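4.2 Demonstration during the open day

The second part of the evaluation took place at the open day of the Gravau laboratory on 03/01/2025. We wanted to see how visitors without technical training behave near the Wultudix arm when it works at a normal office desk. Earlier tests in November were done only with members of our own group, and they already knew where the arm would move.

The visit was organized in short sessions of 13 minutes. In each session the operator first explained the emergency stop, then started the task, and the visitors could ask questions while the arm was moving. The task was the same one as in Section 3: the hand has to approach a container with small compartments and put one item in a free compartment. We kept the control software from Evside without changes, and only the speed limit was set lower than in the laboratory tests.

During the day the system recorded 2239 motion segments. From these, 913 were made while at least one visitor was standing inside the marked zone. We compare only these segments with the laboratory data, as the remaining ones belong to preparation and breaks. Two segments were removed because the clock of the log was wrong.

The questions from visitors were less about accuracy than we expected. Many people asked what the arm would do if somebody put a hand into the container at the same time. Some of them also wanted to know if the noise is always so low - this question we could not answer well, as the hall itself was quite loud. A few visitors stepped back when the hand opened its fingers, even when it was far away from them. We did not see this reaction in our own group.

For the layout of the desk we followed the proposal of Daneshvar, with the work area of the robot and the place of the operator on the same side of the room (Figure 2).

Figure 2. Desk setup with operator laptop, compartment organizer and robot hand.
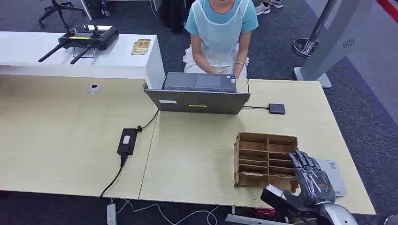

After the last session we asked the operators to fill in the same short form that was used in November, and their answers are reported together with the earlier ones in Section 5.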